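Freezing and Storing Traybakes

Flapjacks, brownies, blondies and most plain sponges freeze well if they go in on the day they were baked. 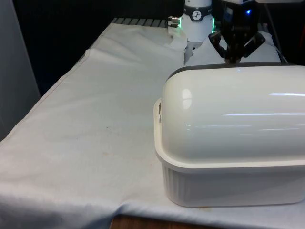
Let the bake go completely cold before you do anything else. Two hours on a rack is enough for a shallow tin, longer for a deep one. Any warmth left in the middle turns to ice crystals and you get a damp patch when it thaws.

Cut before freezing. A frozen slab of brownie will bend a cheap knife. I cut mine into squares, put them on a lined baking sheet with gaps between and freeze them open for an hour. After that they can be stacked with greaseproof paper between the layers and they won't stick together.

Wrap in cling film first, then foil, or use a freezer bag with the air pressed out. Write the name and the month on it. I had a parcel marked "choc, December" last winter and had to thaw the lot to find out it was gingerbread.

How long things keep

Brownies and blondies: three months
Flapjacks: three months, a bit less if they have fresh fruit in
Plain sponge: two months
Lemon drizzle: two months, but put the drizzle on after thawing
Anything with a cream cheese topping: freeze without the topping

Most of these are safe for longer but the taste goes flat and the edges dry out.

Thawing

Leave squares in their wrapping at room temperature. A single brownie takes an hour, a whole tray needs an afternoon. If you unwrap them first, the damp from the air settles on the cake and the top goes tacky. Sugar-crusted tops never come back fully crisp. Five minutes in a low oven helps.

Dénes Csonka wrote in from Flunville to ask about eating them straight from the freezer. Very fudgy brownies can be, as they don't set hard. Flapjacks can't, unless you trust your teeth.

Out of the freezer

Once thawed, keep them in a lidded container somewhere cool and eat within three days. Don't mix crisp biscuits and soft cakes in the same box. The biscuits take up moisture from the cake and both are spoiled by the next morning.

Wash containers in hot soapy water and leave them open overnight before putting them away. For a lingering smell, a spoonful of bicarbonate of soda in warm water, left for an hour, usually clears it.

Updated 2022-08-03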